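Indoor humidity thread. I have been logging my apartment in Skundosach since October and people keep asking what the readings mean, so I'm putting the notes in one place.

Relative humidity is a ratio: how much water vapor is in the air, divided by how much there would be at saturation at that temperature. Change the temperature and the ratio changes with no water added or removed.

The common mistake follows from that. Someone reads 61 percent in a cool bedroom, turns up the heat, reads a lower number an hour later, and concludes that the heater "dried the air." The vapor content may be the same. The denominator moved.

If you want to compare rooms, compare dew points. Dew point depends on the vapor content and the pressure, and the pressure in your hall is the pressure in your kitchen. Most cheap loggers will compute it. Mine (a Wimov) hides it two menus down. 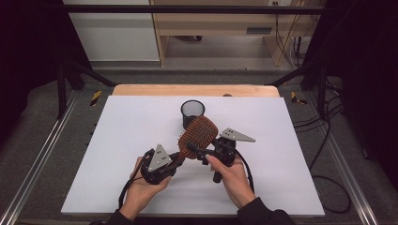
Eirini Bakalis

Placement next. I had the bedroom sensor on an outside wall for the first few weeks. It read 67 percent every morning and I nearly bought a dehumidifier.

The wall was colder than the room. Air next to a cold surface cools, its relative humidity rises, and the sensor reports the humidity of that thin layer. Moved to an inside wall at chest height, away from the door, the same sensor gave 61 at the same time of day.

Both readings were correct. The first one described the wall, which matters if you care about mold. The second described the air I was breathing. Label your sensors by what they are measuring.

Also avoid: the top of a refrigerator, any shelf in direct sun, within reach of a kettle, inside a bookcase. Books hold a lot of moisture and smooth out the swings, so a sensor between them gives you a very calm chart of the bookcase.

Eirini Bakalis

Calibration. You need table salt, a bottle cap, a sealed container and patience. Fill the cap with salt, add enough water to make a wet paste, with undissolved salt still visible. If it turns into clear brine you have added too much.

Seal the cap and the sensor in the container together. Leave it overnight at a steady room temperature. The air above saturated sodium chloride settles at a known humidity, and the published tables are easy to find. Whatever your sensor shows, the difference from the table is your offset at that point.

It is an offset at one point only. A sensor that is right over salt can still be wrong at the dry end. Magnesium chloride gives you a low point if you want to check, and it is sold as dust control and as bath flakes. Read the bag, some are blends.

My old Björklund dial was off by 15 points over salt. It has a screw on the back. I turned the screw, repeated the test and got a different error, so the dial is now a wall decoration.

Gerasimos Nikolaidis asked if he can just put all his sensors on one shelf and average them. You can, and it will tell you how much they disagree. It won't tell you the true value. Sensors from one batch tend to drift in the same direction.

Eirini Bakalis

Materials. Wood takes up and gives off water until it is in balance with the air, and it moves across the grain as it does. Along the grain the movement is small enough to ignore in a house.

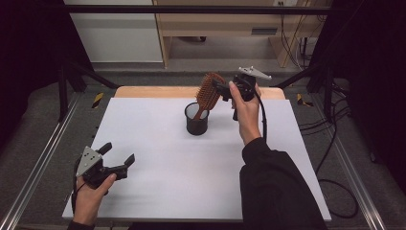 How quickly a wooden thing responds depends mostly on thickness, finish and how much end grain is exposed. A thick tabletop can lag the room by weeks, and if only the top face is sealed, the two faces gain and lose water at different rates and the panel cups. Small pieces lag much less. The brown wooden hairbrush in the picture is thin enough at the handle that I would expect it to follow the room far sooner than the pale tabletop under the board does. Small parts also move less in absolute terms, so you see trouble in wide panels first: doors that stick, drawers that bind, a gap opening beside a breadboard end.

Finishes slow this down. They do not stop it. Oil slows it very little. Several coats of varnish slow it a lot, so a varnished door may ride out a damp week and still swell over a damp season.

If you are storing an instrument, the case is your friend. A closed case with a humidity pack is a small volume with a large buffer. Žofie Kuruc keeps a viola this way and her case log is nearly flat through the heating season while her room log looks like a saw blade.

Winter. Outdoor air at freezing holds very little vapor even when the weather app says it is nearly saturated. Bring it in, warm it, and the relative humidity collapses. My lowest reading was 17 percent, in the hall, with the window open on the Gutov side of the building.

A humidifier helps, within limits. Leaky apartments lose vapor as fast as you make it, and in cold weather the window glass sets the ceiling. When the lower edge of the pane fogs in the morning, reduce the setting. Wipe the sill and look behind the furniture on outside walls.

Ultrasonic units put whatever is dissolved in your water into the room as dust. Use distilled water or an evaporative unit with a wick, and replace the wick when it goes stiff.

Logging interval: five minutes is plenty. Faster sampling only fills the memory, and the sensors take a while to respond anyway.

Periklis Vasilakis wanted the spreadsheet. It has dew point per room and the salt offsets on the second tab. I'll post the link once I have fixed the time zone column.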